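Progress report to the Drirnari Fund
Project: Shared assembly sheets for small parts
Grant holder: Bisden Workshop
Prepared by: Bình Từ
January 24, 2022

1. Where we are

The grant pays for the design and trial of printed layout sheets, used to set out small parts before they are put together. We asked for support in two stages. Stage one, the design of the sheets and the first set of parts, is finished. Stage two, the bench trials, began in August and is a little over half done.

The work has kept to budget apart from printing, which is covered in section 5. We are behind on one item, the written guide, and ahead on the parts themselves.

2. The sheets

The first sheets were plain outlines on ordinary paper. They curled at the corners and slid when a part was put down near the edge, and people using them tended to hold the sheet flat with one hand and work with the other. We moved to a heavier stock in the second round and the sliding mostly stopped.

The outlines went through more changes than we had planned for. In the early version every outline was drawn to the exact size of its part. Users found this fussy, as a part set down slightly off the line looked wrong even when it did not matter. The line is now drawn a touch larger than the part, and comments about it have dropped away. We also took off the small lettering beside each outline. It was hard to read at working distance and most people matched by shape anyway.

Uvus printed the sheets for both rounds. Their turnaround was good on the first order and slow on the second, when the job was held up behind larger ones. We have agreed that the next file will go to them earlier.

3. The parts

All parts in the current set are blue. The first batch came in mixed colours left over from other jobs, and we found that people were sorting by colour and ignoring the outlines, so the batch was no use for judging the sheets. Having one colour throughout has made the trial results easier to read.

Gatchalian supplied the parts. We ordered 82 and accepted all but seven, which had rough edges and were sent back. Replacements came inside the month. Two shapes still give trouble. The smaller knobs roll if they are put down on their side, and the larger discs are easy to place but awkward to lift again from a flat surface. We have asked for a sample knob with a flattened side and will report on it next time.

4. Bench trials

The trials are held at one bench in the side room. The bench is covered in black cloth and the backdrop behind it is black as well, so that the white sheet and the blue parts stand out well. We tried a grey cover first and the shadows on it were a nuisance.

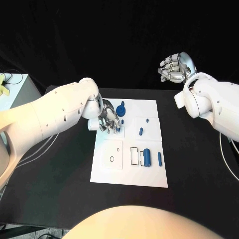 Layout sheet and blue parts on the trial bench.

The round disc has a raised circle on it and a very small centre mark, and it is the part we use first when checking a new sheet. If the disc and its outline agree, the rest of that sheet usually does too. The order of work after that is left open. We had meant to fix an order from top to bottom, but the early sessions showed no benefit from it and it made people hesitate.

To date 49 sessions have been completed. Of these, 24 used the first-round sheets and the remainder used the heavier ones. Each session is written up on a single page: which sheet was used, which parts were out, how long the work took and any remarks. The remarks have been more useful than the times. Times varied a great deal between sessions for reasons that had nothing to do with the sheet, such as a late start or a missing part, and we do not propose to rely on them in the final report.

The points that came up most often were these.

Parts placed near the bottom of the sheet were knocked more often than those near the top, mainly by sleeves.

The black cover shows dust and lint very quickly. It is now brushed down before each session, and a second cover has been bought so that one can be washed.

The thin plates are difficult to pick up once they lie flat. A plate with a slightly raised edge has been suggested and we would like to try it, though it would need a small change to the drawings.

5. Spending

Spending on parts, bench materials and room hire is within the agreed figures. Printing is over, owing to the heavier stock and to one reprint where an outline had been left off the file. The mistake was ours and Uvus charged only for materials. We ask the Fund's permission to move the unspent travel money across to printing. No further money is requested.

The full account sheet is attached separately, with receipts.

6. The guide

The written guide is late. A draft exists for setting up the bench and for checking a new sheet, but the section on storing the parts has been held back until we settle on trays or bags. Bags are cheaper and take less room. Trays keep the shapes apart, and setting out from a tray is a good deal quicker – our own preference is for trays, but the quote we have is high and we are looking for another.

7. Next period

Finish the remaining bench sessions on the heavier sheets.
Test the knob with the flattened side, and a raised-edge plate if the drawings can be changed in time.
Send the third sheet file to Uvus.
Get a second quote for trays.
Complete the guide and send a draft to the Fund for comment.

Visits to the bench can be arranged with Bình Từ at the Bisden office. A few days' notice is helpful, as the side room is shared and the bench has to be set up beforehand.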